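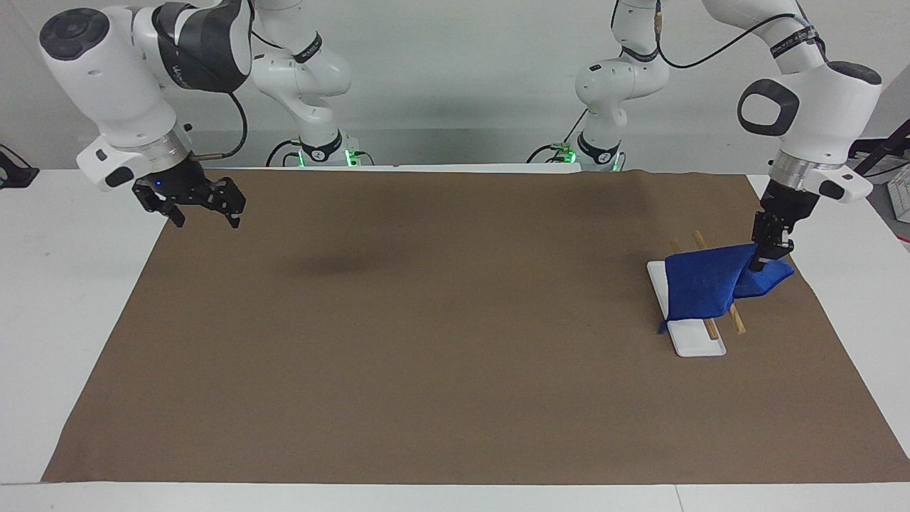

Hyun-seo Ahn's comment on the October draft was that the towel should go back over the tray only after the tray has been wiped, and that the guide ought to say so before step 1. The order below has been changed accordingly.

Print this page
E-mail this page

4.2 Wiping and covering the tray

Applies to the white rectangular tray with rounded corners. Use a blue microfiber towel. Paper towels shed lint and are not approved for this station.

1. Lay brown paper over the table. Smooth it from the center outward. Leave a margin of bare tabletop at the right side for labels.

2. Set the tray on the paper with its long side running front to back.

3. Fold the towel in half twice. Wipe the floor of the tray in straight passes, then the inside of the rim.

4. Turn the towel to a clean face and wipe the corners. Residue collects where the rim meets the floor.

CAUTION: Do not spray cleaner into the tray. Apply about 2 ml to the towel - no more - and wait 13 seconds before wiping.

5. Shake the towel open away from the table.
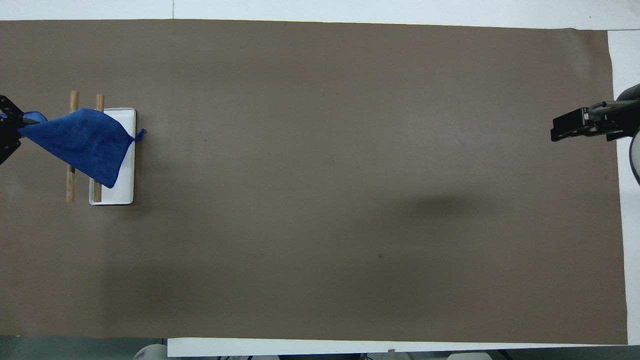

6. Hold the towel by one corner and lower it over the tray. Let the lowest point touch first, then release the rest.

7. Spread the towel until the rim is covered on all sides. Keep the hanging loop outside the tray so that it can be found by touch.

NOTE: Wooden dowels stored at this station stay on the paper. Do not place them inside the tray - they mark the finish.

8. Replace the paper if it is torn or stained. Spare sheets are cut to a length of 900 mm.

For towel washing, see 4.3.

Print this page | E-mail this page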